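Changes to the Murnotbridge Reading Evenings

Posted Sun 28 May

The reading evenings at Murnotbridge will continue through the summer under revised arrangements. I have organized them for long enough to know that any change of hour brings letters, and I would like to set out the new terms in one place.

Sessions will begin at half past six. The previous start of seven o'clock left little time for discussion before the last bus to Yalçınkaya, and several regular members were obliged to leave during the closing chapter. Each evening will consist of one reading of no more than 26 pages, followed by a short interval and open discussion. Tea will be served during the interval only.

The first title is a family history by Gönül Karabulut, which runs to 283 pages and will be read over the season with certain chapters omitted. Members who wish to follow the full text may borrow one of the 18 copies held at the front desk. Borrowed copies should be returned without pencil marks. I mention this with last year's set in mind, most of which I spent two weekends erasing.

Readers are asked to prepare their passage aloud at home at least once. Family names and village names should be checked with me beforehand.

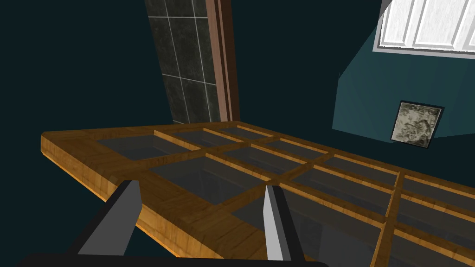 Fadime Kozan wrote in to say that 26 pages is too much for one voice, and that by the third evening last year she could hear people tiring well before the interval. She would prefer two readers each night, changing at a chapter break, and has offered to take the second half of the opening session.

I have accepted that offer. Evenings will be shared between two readers wherever enough names are put forward, and Baltazar Cisneros will keep the list. Those who prefer to read alone may still do so if the passage is short.

The question of large print remains open. A quotation for enlarged copies has been requested, and I will post the outcome once it arrives. In the meantime, enlarged pages of the opening chapter are available from the front desk on request.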